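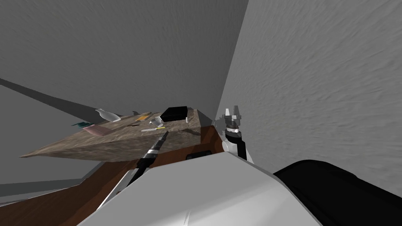
Larkier is a practice kitchen for household robots, sold by Grekcombe as a software package. You load your two-armed robot into it, give it a chore, and find out how it copes with other people's dishes before it gets anywhere near yours. The kitchens come furnished the way kitchens really are between meals. A typical counter will have a bottle on its side, a pink sponge by the front edge and a white cup with a yellow-tipped utensil lying right in front of it, so that the arm going for one has to think about the other. Everything is rendered, so the mess can be put back at the press of a key, a feature we would pay extra for at home.

What you get

The standard package has 36 kitchens. Counters, cabinets and walls can be swapped between them, and the small objects are scattered fresh at each reset unless you lock them in place. Lock them if you want to compare one run with another. Leave them loose if you feel your robot has been getting smug.

Views come from the robot's own head, body panels and all. Some customers ask for a nice clean overhead angle instead. You can have one – it's in the camera menu – but your robot won't have one when it goes to work, and a policy trained on it tends to sulk when it's taken away.

Chores

Picking up, putting down, moving to the sink, opening drawers, closing drawers. Stacking is included and is harder than it sounds. Wiping was added in the February update and works on flat surfaces. Liquids are not simulated, so your robot may knock over as many cups as it likes without learning shame.

The Pellis add-on

Pellis adds soft contact, so sponges and cloths squash when gripped. It slows things down noticeably on older graphics cards. If your work is all boxes and bottles, save your money.

Will it run my robot?

If you have a standard robot description file, probably. Parallel grippers work straight away. Hands with fingers need some setting up, and the guide for that is longer than we'd like. Mobile bases are supported, though they can get stuck in corners, much like the real ones.

Licenses

A license covers 2 machines and includes 3 months of email support. Extra seats are sold singly. University labs should write to us before ordering, as they have their own price and, in our experience, their own paperwork.

Not included: the robot, the graphics card, patience.

Page text by Dimitriou, Grekcombe. Last updated February 2025.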